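Startseite | Studium | Lehrmaterialien | Kontakt

Kategorie: Tourismusmanagement / Vorlesungsunterlagen

Destinationsmanagement II
Einheit 5: Rundfahrten mit freiem Zu- und Ausstieg als Bestandteil des städtischen Angebots

Stand der Unterlagen: 17. Juni 2018

5.1 Gegenstand und Abgrenzung

Gegenstand dieser Einheit ist die Linienrundfahrt mit freiem Zu- und Ausstieg, im Folgenden kurz Rundlinie genannt. Sie verbindet Merkmale des öffentlichen Linienverkehrs (fester Fahrplan, feste Haltestellen, offener Zugang) mit Merkmalen der geführten Besichtigung (Kommentar, thematische Streckenwahl, Tageskarte). Von der klassischen Stadtrundfahrt unterscheidet sie sich dadurch, dass die Aufenthaltsdauer an den einzelnen Punkten vom Fahrgast selbst bestimmt wird.

Für das Destinationsmanagement ist diese Unterscheidung erheblich. Bei der geschlossenen Rundfahrt liegt die Steuerung der Besucherströme beim Veranstalter, bei der Rundlinie verteilt sie sich auf eine große Zahl von Einzelentscheidungen. Prognosen über die Belastung einzelner Haltestellen sind daher nur auf der Grundlage von Zähldaten möglich.

Nicht behandelt werden Schiffsrundfahrten und Zubringerdienste von Kreuzfahrtterminals; hierzu wird auf Einheit 8 verwiesen.

5.2 Grundbegriffe

Umlaufzeit: Zeit, die ein Fahrzeug für eine vollständige Runde einschließlich der Wendezeit am Ausgangspunkt benötigt.

Taktfolge: Abstand zwischen zwei Abfahrten an derselben Haltestelle. Sie ergibt sich aus der Umlaufzeit, geteilt durch die Zahl der eingesetzten Fahrzeuge.

Ausstiegsquote: Anteil der Fahrgäste, die an mindestens einem Punkt außerhalb des Ausgangspunkts aussteigen. Eine niedrige Ausstiegsquote deutet darauf hin, dass die Linie als gewöhnliche Stadtrundfahrt genutzt wird.

Wiedereinstiegsrisiko: Gefahr, dass ein Fahrgast an einer Haltestelle wegen Vollbesetzung nicht aufgenommen werden kann. Das Risiko steigt im Tagesverlauf und ist an Haltestellen mit langer Verweildauer am höchsten.

5.3 Fallbeispiel: Die Rundlinie in Holstead

Die Stadt Holstead verfügt über drei touristische Schwerpunkte: die Uferpromenade, die Markthallen und den Landschaftspark Prurkham am westlichen Stadtrand. Bis zur Einführung der Rundlinie wurde der Park fast ausschließlich mit dem eigenen Fahrzeug angefahren. Betreiberin der Linie ist die Gesellschaft Mundero, die im Auftrag der Stadt tätig ist und die Fahrkarten auch über Beherbergungsbetriebe vertreibt.

Die Umlaufzeit beträgt 70 Minuten. Bei zwei eingesetzten Fahrzeugen ergibt sich eine Taktfolge von 35 Minuten. Bedient werden sieben Haltestellen, von denen zwei innerhalb des Parks liegen. Im Februar ruht der Betrieb vollständig; die Fahrzeuge werden in dieser Zeit gewartet.

Die erste Auswertung ergab ein uneinheitliches Bild. Die Nachfrage am Vormittag lag über den Erwartungen, die Ausstiegsquote blieb jedoch niedrig. Eine Befragung von 124 Fahrgästen zeigte, dass vielen Gästen der Fahrplan der Rückfahrt nicht bekannt war. Die Sorge, im Park keine Anschlussfahrt zu erhalten, wurde als häufigster Grund genannt, im Fahrzeug sitzen zu bleiben — obwohl die Fahrzeuge auf dem betreffenden Abschnitt selten voll besetzt waren.

Mundero hat daraufhin die Aushänge an den Parkhaltestellen erneuert und die Abfahrtszeiten auf die Rückseite der Tageskarte gedruckt. Der Kommentar im Fahrzeug nennt seither vor jedem Halt die Uhrzeit der nächsten beiden Abfahrten. Eine Verdichtung des Takts wurde geprüft und aus Kostengründen zurückgestellt. 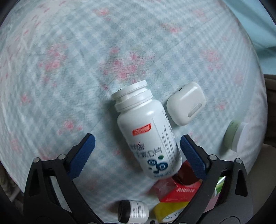
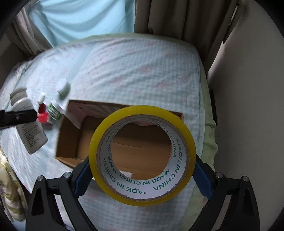 Zur Frage der Taktfolge vertritt Thierry Boyer eine abweichende Auffassung. Die Verbesserung der Aushänge sei zwar sinnvoll, behebe aber das eigentliche Problem nicht. Ein Gast, der den Park in einer halben Stunde gesehen habe und den Bus um wenige Minuten verpasse, warte länger, als er spazieren gegangen sei. Wer dies einmal erlebt habe, steige am nächsten Halt nicht mehr aus. Boyer empfiehlt deshalb, in der Hauptsaison ein drittes Fahrzeug einzusetzen und im Gegenzug den Abendbetrieb zu kürzen.

Dem ist entgegenzuhalten, dass gerade die Abendfahrten für die Gastronomie an der Uferpromenade von Bedeutung sind. Die Abwägung ist in der Übung zu diskutieren. Dabei ist zwischen dem betriebswirtschaftlichen Ergebnis der Linie und ihrem Nutzen für die Destination insgesamt zu unterscheiden.

5.4 Streckenwahl und Erzählfolge

Die Streckenführung einer Rundlinie folgt zunächst verkehrlichen Bedingungen: Durchfahrtshöhen, Haltemöglichkeiten, Einbahnregelungen. Daneben steht die inhaltliche Folge der Stationen. Da der Fahrgast an jedem Punkt zusteigen kann, darf der Kommentar keinen festen Anfang voraussetzen. Jeder Abschnitt muss für sich verständlich sein. Verweise auf bereits Gesagtes sind zu vermeiden, Verweise auf kommende Halte sind zulässig, sofern sie an der betreffenden Stelle wieder aufgenommen werden.

In Moulin, dem zweiten Beispiel dieser Einheit, wurde dieser Grundsatz zunächst nicht beachtet. Der Kommentar war als fortlaufende Stadtgeschichte angelegt und begann am Bahnhof mit der Gründung der Siedlung. Gäste, die an der alten Mühle zustiegen, hörten ihn von der Mitte an. Die überarbeitete Fassung ordnet den Stoff nach Orten. Der Verlust an zeitlichem Zusammenhang wird durch ein Faltblatt ausgeglichen, das beim Fahrer erhältlich ist.

Für naturnahe Abschnitte gilt eine Besonderheit. Auf längeren Strecken durch Wald oder entlang des Wassers wird ein durchgehender Kommentar häufig als störend empfunden. Sprechpausen sind einzuplanen und im Manuskript als solche zu kennzeichnen.

5.5 Zusammenarbeit mit Betrieben an der Strecke

Ermäßigungen in Museen, Cafés und Geschäften entlang der Strecke gehören zum üblichen Umfang einer Tageskarte. Aus Sicht der Destination sind folgende Punkte vertraglich zu regeln:

- Laufzeit und Kündigungsfrist der Ermäßigung
- Form des Nachweises (Vorlage der Karte, Abschnitt, Stempel)
- Abrechnung zwischen Betreiber und Partnerbetrieb
- Nennung im Kommentar und im gedruckten Material

Die Nennung im Kommentar ist mit Zurückhaltung zu handhaben. In Moulin bestand zeitweise ein erheblicher Teil der Ansagen aus Hinweisen auf Partnerbetriebe, was zu Beschwerden führte. Inzwischen ist je Haltestelle ein einziger Hinweis zulässig.

5.6 Aufgaben zur Übung

1. Berechnen Sie für die Rundlinie in Holstead die Taktfolge bei drei Fahrzeugen und unveränderter Umlaufzeit. Runden Sie auf volle Minuten und erläutern Sie, ob sich der errechnete Wert für einen veröffentlichten Fahrplan eignet.

2. Nehmen Sie zu dem Vorschlag Boyers Stellung. Berücksichtigen Sie die Interessen der Stadt, der Betreiberin und der Gastronomie.

3. Entwerfen Sie einen Kommentartext für eine Parkhaltestelle. Der Text darf keine Kenntnis früherer Abschnitte voraussetzen und muss mindestens eine Sprechpause enthalten.

Die Ausarbeitungen zu den Aufgaben 2 und 3 sind vor der nächsten Übung schriftlich einzureichen. Gruppenarbeiten sind zulässig — die Namen aller Beteiligten sind auf dem Deckblatt anzugeben.

Zurück zur Übersicht | Einheit 4 | Einheit 6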